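Otito bench surface, square, dark green. Revised May. Replaces the earlier sheet, which listed the cover and the table top as one item.

# Otito folding surface and hand towel set

The Otito set is a covered table surface and a matched towel, supplied for folding, smoothing and sorting work with small household textiles. It is sold by Zodham in two configurations: cover only, and cover with towels. The table itself is not included in either. Customers who need one are usually directed to the Irum square table, which the cover was cut to fit, but any flat square top of the correct size will take it.

The notes on this page apply to the current cover. Covers bought before the change of backing have a different care procedure, given at the end.

## Cover

The cover is a single sheet in dark green with a matte face. The color was selected for contrast with undyed, white and tan textiles. A light brown towel on this green has a readable outline from any side of the table, including at the folds, where a tan towel on a beige or gray top tends to lose its edge. The matte face limits glare from ceiling fixtures. It does not remove shadows, and a single lamp placed low will still throw a hard one across the work.

Friction is moderate. A dry towel dragged by one corner slides with its own weight and does not take the cover with it, provided the cover is fitted as described under Installation. A damp towel grips more. We do not recommend working with damp textiles on this surface, as moisture left under a towel will mark the nap.
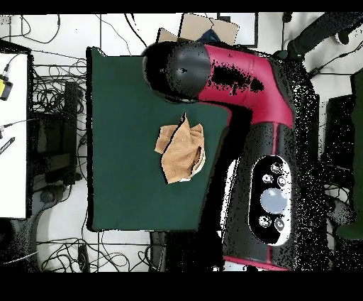

Thickness is uniform across the sheet and there is no printed grid, border or logo on the work face. Grids were offered on an early run and dropped. Customers aligned the towel to the grid when they should have been aligning it to itself, and the printed lines wore off at the center long before the rest of the cover needed replacement. If reference marks are needed, use removable tape along the outer edge and lift it at the end of the shift. Tape left in place for more than 12 hours may pull fibers.

### Installation

1. Clear and wipe the table top. Let it dry.
2. Lay the cover face down and check the back for grit.
3. Turn it over and set one straight edge against the matching side of the table.
4. Smooth from that edge across to the opposite side with a flat hand.
5. Fasten the edges with the strips provided, starting at the middle of each side.
6. Leave it for 40 minutes before use.

Do not stretch the cover to remove a wrinkle. Lift the nearest side and lay it again. A stretched cover relaxes over the following days and the slack collects in the middle, where most of the folding is done.

## Towel

The towel is supplied in tan only, with a soft, slightly fuzzy face. It is light enough to drop into a loose heap and heavy enough to hold a crease when pressed by hand. Both properties matter in folding practice: a cloth that is too thin springs open, and one that is too thick will not take a third fold without leaning.

Towels are shipped flat in packs of 12. Wash once before first use. New towels carry a finish from the mill that makes them slide over each other, and a stack of unwashed towels will not stay square.

A sewn tag is fitted at one edge. Leave the tag on. It serves as the orientation mark, and the folding sequence in the next section refers to it. Customers who remove the tag for comfort should mark the same edge with a short stitch in a contrasting thread. 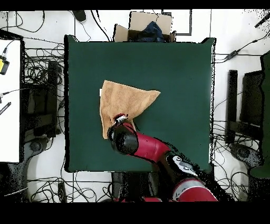
*Tan towel on the dark green cover, white tag at the left edge.*

## Folding sequence

The sequence below was written by Hatice Türkmen for the Sepúlveda linen room and is reproduced with small changes. It assumes a towel dropped on the cover in no particular shape.

- Find the tag. If it is not visible, lift the nearest corner and turn the cloth over.
- Take the two corners at the tagged edge and draw them apart until the edge is straight.
- Draw the opposite edge away from it. Pull low and level; lifting the cloth traps a pocket of air under the middle.
- Smooth outward from the center. Stop when the long creases are gone. Short creases close to the hem can be left.
- Fold the tagged edge over to meet the opposite edge.
- Turn a quarter and fold again.
- Press once along each fold and move the towel to the stack with the folded side facing out.

The usual fault is at the second step. A corner tucked under the heap looks like a finished edge, and the towel is then folded short on one side. If the cloth has a long point on one side and a blunt corner on the other, it has not been opened fully and should be drawn out again before the first fold.

Shewit Hadgu, who maintains the parts list, asks that orders for replacement towels state whether the existing stock has been tumble dried. Tumble-dried towels shrink slightly in length, and a mixed stack will show it.

## Working conditions

The set is intended for indoor use. Place the table on a level floor with access to all four sides where possible. On tile, fit pads under the legs: grout lines are enough to make a light table rock. A plain wall behind the table and even overhead light give the best view of the towel outline.

Keep pens, clips and other loose objects off the cover during folding. Anything left under the cloth will print through when a fold is pressed. 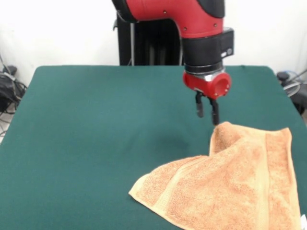 ## Care and replacement

| Item | Procedure | Interval |
|---|---|---|
| Cover, face | Soft brush, one direction | Daily |
| Cover, face | Lint roller, low tack | Weekly |
| Edge strips | Replace when they lift | As needed |
| Towel | Machine wash, mild detergent, no softener | After 50 folds |

Do not machine wash the cover. Spills should be blotted with a dry white cloth and left to air. A cover that has faded can be turned end for end to even the wear, but it cannot be reversed, as the back has no work face.

Covers with the old backing have a visible seam on the underside. On these, do not use a lint roller, and brush from the seam outward only. Replacement strips for the old backing are stocked under part 19 and are not interchangeable with the current ones.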